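Skip to main content. Reviews. Reading gear. 5/2/22

Baert Lumalo clip-on book light: two months of late-night mysteries

I read in bed. A lot! My other half does not, and after one too many sighs from the far side of the mattress I went looking for a light that wouldn't wake up half the house. The Baert Lumalo kept popping up on the book forums I hang around on, so I ordered one and took it through a stack of paperbacks, two library hardcovers and one very fat family saga (1,013 pages, and yes, I finished it).

The clip is good. It has a soft pad on each side and it held on to that saga without denting the cover, which my old light did to everything it touched. On a thin poetry chapbook it's a different story — the whole thing tips backward and you end up holding it with your thumb.
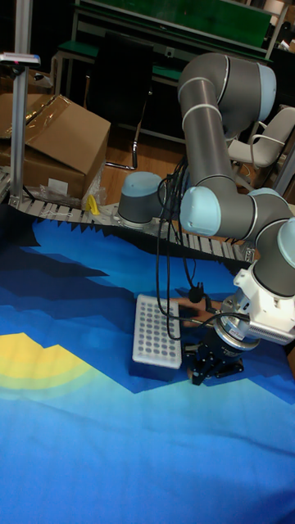
Light and battery

You get three brightness levels and a warm or cool setting. I leave it on warm and low. The lowest level is plenty for a modern paperback, but I had an old collection of translated short stories with tiny brown print on tiny brown pages, and for that one I needed the middle setting. The top one is silly bright and lit up the ceiling.

Baert promises 55 hours on a charge. I'd believe it on low, I only plugged mine in twice the whole time. There's no battery gauge though, just a little red dot that comes on when you've got a few minutes left, and mine came on in the middle of the chapter where the detective gathers everyone in the library. I was not happy.

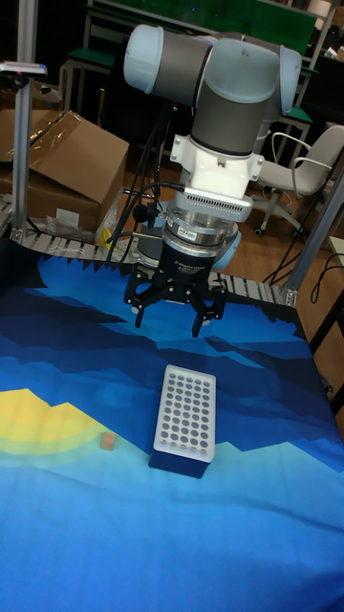
The neck bends where you want it and mostly stays there. Mine has started to droop a bit at the top (I do carry it in my bag squashed under a 400-page novel, so some of that is on me). The button is on the underside of the clip and it clicks louder than I'd like at one in the morning.

Would I buy it again? Yes, for novels. If you mostly read slim poetry books, get something lighter. I'm giving it four stars, and it would have been four and a half with a quieter button.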